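Earring back
29 March 2018 - 3 min read
By the Drultero Reference Desk

An earring back is the small fastener that holds a stud earring in place behind the earlobe. It slides or screws onto the post, the thin straight rod fixed to the front of the earring. 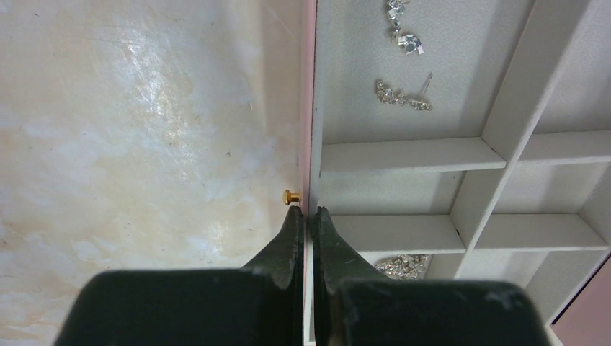 Other names include clutch, stopper and nut. Backs are sold with the earring or separately, since they are lost far more often than the front piece.

Types
The butterfly back has two curled loops of metal that press against the post. It usually sits in a shallow notch cut near the end of the post. The screw back turns onto a threaded post and is common on earrings with costly stones. It is slower to put on and the thread can wear with use. The bullet back is a short cylinder, often with a flat collar that spreads the weight over the lobe. Clear plastic or silicone backs are light and cheap but loosen sooner than metal ones.

Clip-on earrings, worn without a piercing, use a hinged clip and have no separate back.

Materials
Metal backs are made of gold, silver, steel, titanium or plated brass. People with a nickel allergy are often told to choose titanium or plastic - a back touches the skin as much as the post does.

Fit and care
A back that is too tight can press into the lobe and slow healing in a new piercing. A loose butterfly back can be tightened by gently pushing its loops inward. Backs collect soap and skin oil and can be cleaned with warm water, mild soap and a soft brush.

Contact - Copyright Drultero - Back to top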